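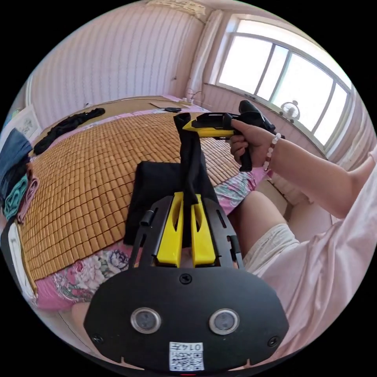 Figure 1. Yellow fingers closed on a strip of black cloth, with the second gripper held to the right.

4. Comparing two finger sets on cloth

By now you've charged both grippers and paired them with the Menadden controller, so you're ready for the part most people enjoy, which is finding out which fingers suit your work. We like to start with folded clothes on a bed or a wide table. Cloth is honest practice – it slips, it bunches, and it shows up a weak pinch right away. A textured surface such as a woven mat is fine, and you may find it a little easier than a bare sheet.

1. Fit the Brotier fingers to both grippers. The cutouts should line up, and the two fingers should stand parallel when closed.

2. Set the closing force to 300 on the controller and wait for the light to stop blinking.

3. Lay one dark garment flat in front of you, folded once. Keep the rest of your pile off to the side, where your elbow won't catch it.

4. Bring the first gripper down over the folded edge and squeeze slowly until you have a strip of cloth between the fingertips. Lift it a hand's width and hold.

5. Come in from the other side with the second gripper and take the opposite edge. Take your time with this one! Wumpini Adjei, who wrote our first practice course, still does it at half speed.

6. Repeat with the force at 800, then swap in the Jomness fingers and go through steps 2 to 5 again. Write down your drops for each set as you go.

Note: If the cloth slides out at 300 but holds at 800, wipe the fingertips with a dry cloth and try 300 once more before you decide against a set.

Note: Bright daylight from a window can wash out the view from the gripper camera. Turn yourself a little, or lower the exposure by 100 in the Yatsenko viewer.

Caution: Keep loose sleeves and bracelets clear of the fingers while they are closing.

Caution: Never change fingers with the power on.

When you have results for both sets, go on to section 5, Saving your force settings.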